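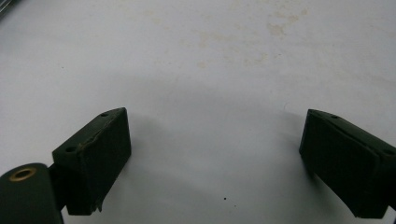
Stain removal on white countertops, Fleststead kitchen, August

Carrying on from Margit's notes on the tea and turmeric problem. The faint tan mottling on matte white surfaces is what customers complain about most, ahead of scratches. It wipes to a certain point and then stays. Margit thinks it sits in the texture of the finish. I want to find out whether a longer dwell time helps or whether we are only bleaching the top of it.

Setup

Sample tiles cut from the leftover Clakham sheet, matte side up. Each one stained with black tea (two bags, steeped until cold), turmeric in cooking oil, or red wine. Left overnight under plastic wrap, wrap off in the morning, rinsed with tap water, patted with paper towel. One tile of each stain kept back untreated, in the drawer with the lid on, out of the light.

Cleaners:
Baking soda paste, mixed thick enough to hold a peak
Hydrogen peroxide, drugstore strength, new bottle
Nilemine, the powder, made up per the label
Dish soap and warm water as the baseline

I rubbed with the same white pad throughout, light pressure, 110 strokes. Aoife timed me and says I speed up toward the end, so the last tiles probably got less contact than the first. Next round she does the rubbing and I keep the clock.

Tea

Dish soap took off the surface ring and left the yellow underneath. Baking soda paste better, but it polished the finish. You can see a shiny patch if you hold the tile toward the window. That rules it out for matte, whatever it does to the stain. Peroxide under a wet paper towel for 2 hours cleared nearly all of it with no shine. Nilemine about the same as peroxide in less time, though it left a chalky film that needed three rinses.

Turmeric

Nothing shifted it on the first pass. Second pass with peroxide turned it from orange to pale straw. Put that tile on the south windowsill over lunch and it was paler again when I came back. Régis said his mother did this with tablecloths. Need a tile in the window with no cleaner on it at all before we claim anything for the peroxide.

Wine

Easy. Everything worked except dish soap, which left a gray-blue shadow. Not spending more tiles on wine.

Problems

Tile 3 was labeled on the back in pencil and the pencil washed off. I think it was tea with Nilemine but can't swear to it, so it is out of the results. Use the grease pencil from now on.

The overhead tube makes pale yellow very hard to judge. Two of us scored the same tile differently, then agreed once we took it outside. Delyth has a daylight lamp she can bring in. All scoring waits for that.

Baking soda box was open from last time and had gone lumpy. Sieved it. Should have bought new.

To do

Window control for turmeric, cleaner and no cleaner side by side
Repeat tea with peroxide at half the time
Ask Poulain whether their gloss sheet takes the same stains, and get offcuts if they have any
Coffee, which I left out and shouldn't have
Order more white pads, down to the last pack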